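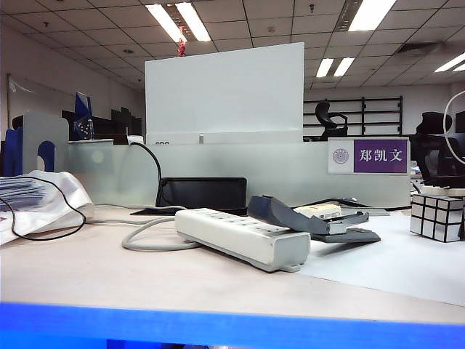 The letter from Lulville came in January, and Bheki Dlamini left it on the kitchen shelf for two whole days before he opened it, because he knew the handwriting and wanted to enjoy not having read it yet. His aunt wrote the way she talked, with her shoes off and the kettle on, and she never got to the point before the third page.

On the third page she got to it. She was giving up the bakery on Ustell Street, her knees had made the decision for her, and would he like the oven?

He did not have room for an oven. He had a rented flat over a shoe repair shop in Kornosska, with one window that opened and another that only said it did, and a job doing the accounts for people who owned ovens and boats and other large things. He wrote back that evening and said yes.

It was that oven, you see. When he was small he had been put on the early bus every summer with a sandwich and a clean shirt, and his aunt would meet him smelling of yeast and orange peel, and by the next morning he would be standing on a crate with flour to the elbows, being told he was a great help when he was no help at all. She had learned her trade from a Mrs. Assunção, who had been dead for years by then but was still quoted daily on the subject of salt. "Assunção would weep," his aunt would say, tasting something, and then she would put it in the window anyway and it would be gone by noon.

So there was the matter of where to put it. Bheki spent his evenings at the table with a pencil and the backs of old envelopes, drawing the flat over and over as if it might get bigger out of kindness. He took down the bookcase. He gave away the armchair, and then missed it, and then went and sat in it at his neighbor's. The man from the moving company wanted 1225 for the job and another 200 for the stairs, and Bheki, who spent his days telling other people what they could not afford, paid him without a word and ate soup for a month. 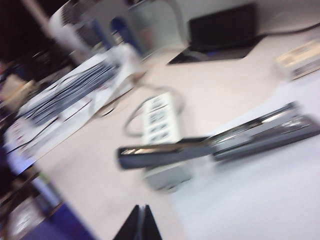
A power strip and its cord on the table.

His aunt came along with the oven, as he might have guessed she would. She rode up front between the movers with her handbag on her knees, and she told them how to drive, and by the time they reached Kornosska they were both calling her Auntie. She climbed the stairs one at a time, resting on every landing to admire the wallpaper, and when she got to the top she looked at his envelopes and his bare wall and the big iron thing breathing soot in the doorway.

"It won't fit," she said.

"It will," said Bheki, "if we lose the door."

She thought about that for a while. Then she took off her coat — her good one, the green — and asked him where he kept the screwdriver.

They had the door off by suppertime. The shoe repairman came up to complain about the noise and stayed to hold the other end, and it was past midnight before anyone remembered to ask whether there was any flour in the place. There was half a bag. His aunt looked into it, sighed on behalf of Mrs. Assunção, and began rolling up her sleeves.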